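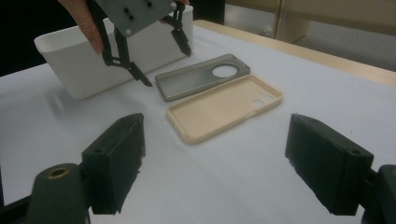

Dridano: a hand-held gripper for recording sorting tasks

Project report, second year mechatronics
Itziar Echevarría
Dec 24, 2018

1. Background

The aim was to build a pair of hand-held grippers that a person can use to pick up small household objects while a camera on the tool records the job. The recordings are meant for training a robot arm later on. The arm is a separate project and is not covered in this report.

All of the work was done in the shared workshop at Massawe. I had a bench there from the start of semester and use of the printers after hours. My earlier design, Druda, used a single moving finger against a fixed plate. It held boxes well but kept pushing flat things away from it, so I dropped it and went to two moving fingers.

2. Design

Each finger is driven by a linkage from the handle. Squeezing closes both sides by the same amount, so the object stays near the middle of the camera's view. The mounting plate is flat and takes all the screws from one side, which made it much quicker to change parts between tests.

I tried two kinds of finger. The slender ones have a narrow tip and can get under a thin edge. The block pads have a flat inner face and give more grip on anything with straight sides. The block pads were printed in a dark filament from the workshop bin. Their lower edges came out rough where the support material tore away, and I left most of them unsanded to see if the texture helped. On soft plastic it did. On glossy plastic I could not tell the difference.

Threaded brass inserts were pressed in with a soldering iron. Two of the first batch went in crooked and had to be drilled out. After that I used a jig, a scrap of aluminium with a hole in it, and had no more trouble.

3. Test task

The main task was putting phone cases into a white plastic container. Phone cases were a good choice of object. They are light, cheap and thin at the edges, and they slide when pushed. A case lying open side up gives the finger a raised rim to hook, and the camera cutout gives it a hole to catch on, sometimes when you don't want it to.

The table was covered with a plain white sheet. This made the darker cases easy to pick out in the recordings. The pale ones were harder, and in weak light the beige case had very little contrast against the sheet. A mid-grey sheet would probably have been a better choice.

4. Results

By the end of November I had 2,557 recorded attempts. Of these, 1,304 were kept. The rest were thrown out, mostly for lost tracking, a hand blocking the lens, or the case being dropped outside the container.

The slender fingers were better for the first lift. The block pads were better for carrying and letting go. Tall container walls were a bigger problem than expected – the linkage knocks the rim unless you come in from above, and that tilts the case.

5. Problems and next steps

The handle is too heavy at the front and my wrist was sore after long runs. Screws in the linkage worked loose and needed thread lock. I ordered replacement springs from Mamance but they were stiffer than the first set, so attempts before and after the change are not quite the same and I have labelled them separately.

Next I would shorten the plate, move the camera back toward the wrist and print a finger with a narrow tip and a flat pad behind it. The part files and the wiring sketch are in the appendix.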